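Prolo 3: a font and spacing tool for people who stare at code all day

Prolo 3 from Akico
License: per person, two machines
Works on: Windows, Mac, most kinds of Linux
In stock, in the sense that software is ever out of it

Every code editor lets you pick a font. You pick one, it looks fine for a morning, and by three in the afternoon you can't tell a lowercase L from the number one and you've spent twenty minutes hunting a bug that was a typo. So you go looking for another font. Most of us have been doing this for years and call it a hobby.

Prolo sits between your editor and your fonts folder and lets you fix the one you already have. You open it, load a fixed-width font, and pull it about until it suits you. Line height, letter width, the slant of the italics, the gap inside a double equals sign, the shape of the zero (slashed, dotted, or plain if you enjoy risk). When you're happy it writes out a new font file under a new name and your editor picks it up like any other. Your original stays where it was.

What it does

Letter swaps. There are 34 characters with other shapes built in, chosen because they're the ones people write to us about. The lowercase g gets more mail than the rest put together.

Spacing by language. Set one spacing for Python and a tighter one for HTML, where the lines run long whether you like it or not. This needs the editor plug-in, included.

Joined symbols, on or off. Some people love seeing an arrow where they typed a hyphen and a bracket. Some people would leave a job over it. Prolo has a switch for each pair, and a big switch at the top for the second group.

Side by side view. Two versions of the same file next to each other, scrolling together. Good for choosing, and also good for losing a whole afternoon — we take no position.

Team settings. Export your choices as a plain text file and hand it to a coworker, who will thank you and never open it.

What it doesn't do

It won't draw a font from scratch. It won't touch fonts whose license forbids changes, and it checks for that when you load one, so please don't write in to ask for the trick. It doesn't change your color theme either. We get asked for that every week and the answer is that color themes are how friendships end.

New in version 3

Startup no longer scans your whole fonts folder. It used to, and if you were the sort of person who bought this program, your fonts folder was the problem. It now reads the folder once and keeps a list. There's a Rescan button under File for when the list goes stale.

The preview pane finally draws text the same way your editor does on Windows. The old one made everything a shade bolder than it would really be, which sold a few copies and lost us more.

Accents now move with the letter when you change its width. Sorry about the last version, Finland.

Known trouble

On a second monitor with a different scaling setting, the preview goes soft until you click in it. The fix is due in September. Until then, click in it.

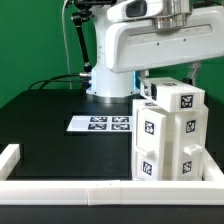
Meron Kahsay writes: I bought version 2 for the zero and kept it for the line height. Moving my old settings into 3 took a minute, except that my joined symbols all came back on. Is that meant to happen? Also, Vodulholm still shows up as two separate fonts in my editor's list, one of them in bold for no reason I can find.

Reply from Mitiku Araya: The symbols coming back on is our fault. Open your old settings file, change "join" to "pairs" on the line where it appears, and load it again. For Vodulholm, delete the copy you made with version 2, then restart the editor. The old copy and the new one share a family name and the editor is trying to be fair to both.

Before you order

The trial runs the full program but adds a small Z to the end of every font name it writes. Buying a key removes the letter from new files only. Fonts made during the trial keep theirs, so export them again if it bothers you.

Keys are sent by Zeleke, who handle our orders, and the message tends to land in the junk folder. Look there first.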